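Search this site Enter keywords

The calibration fallacy

By Rostyslav Dmytriv
October 2023

The Valtum people told us their tabletop cell would need recalibrating every 2,000 cycles. I run the bench at Lonness, and I've never seen a maintenance interval that survived a winter. Ours lasted 201 cycles before the fingers began closing short.
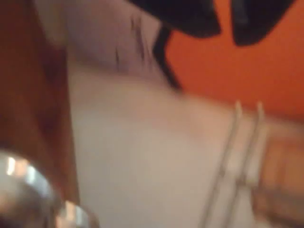
The two fingers over the bench, orange behind. Lonness.

The vendor's answer was more calibration. Run the routine, save the offsets, run it again. I did this for most of August and have a folder of 78 offset files to show for it. They disagree with each other, and the software picks the newest one without asking whether it's any good. 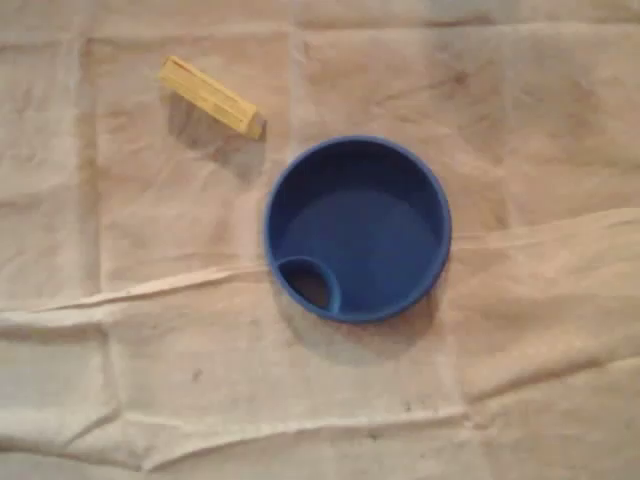 My own view is that we reach for the software first so we can keep our hands clean. A worn finger pad is a dull fault. You fix it with a hex key and a new pad, and it never makes a slide deck.
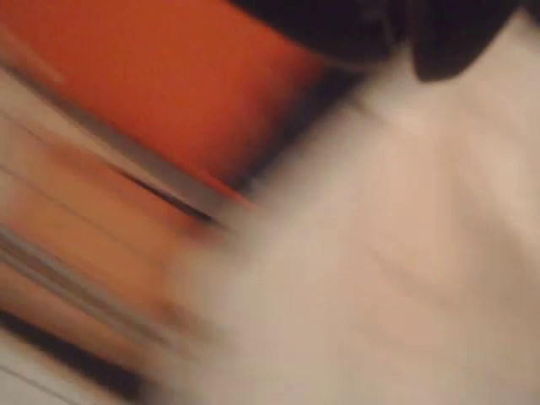
Kuipers sells a sensor kit that promises to catch this sort of drift early. Maybe it does. I'd want to see it on a cell that's been neglected for a year before I paid for it. In the meantime I check the pads and the mounting bolts every 24 hours of running, and I've stopped saving offset files.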